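Mondari toy library - progress report to the Hasta fund, March

Hello Ruxandra,

You asked for something short this time, so I'll try! We now have 291 families on the books, and 40 of those joined after we moved the afternoon session to half past three, so the school run lot can come straight over. Wish we'd done it sooner.

The money for the new shelving is all spent (invoice from Bosman attached). It went up in two evenings and only one shelf had to come down again, which was my fault for reading the plan upside down. Geert Vanhove has redone the borrowing cards as well - bigger print, and a box for the return date that people do seem to fill in.

Less good news: 19 loans are more than a month late. I've rung everyone once and will ring again before Easter. I don't want to start charging fines, as I think we'd lose the very families we set this up for. I'd rather put a bit aside for replacements, and I've pencilled that into next quarter's budget under "stock".

The other thing I'd like to talk about is soft toys. They go out more than anything else and the washing eats up a whole morning. Could we move what's left of the printing line over to a second-hand tumble dryer? I've seen one that would do us nicely.

Mixed toys, with a cloth in among them in the first: 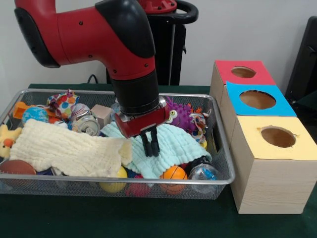
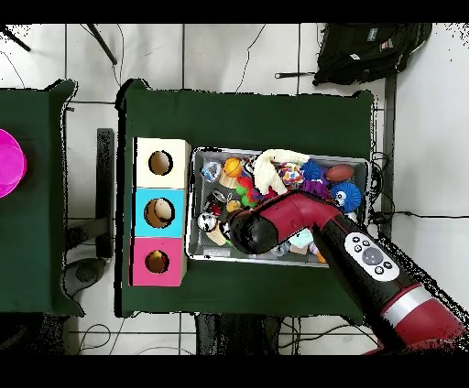
Leonilde Garcia has read this through and would like it noted that the dryer should come before any new stock, and that she thinks a small deposit would sort out the late loans far quicker than my phone calls.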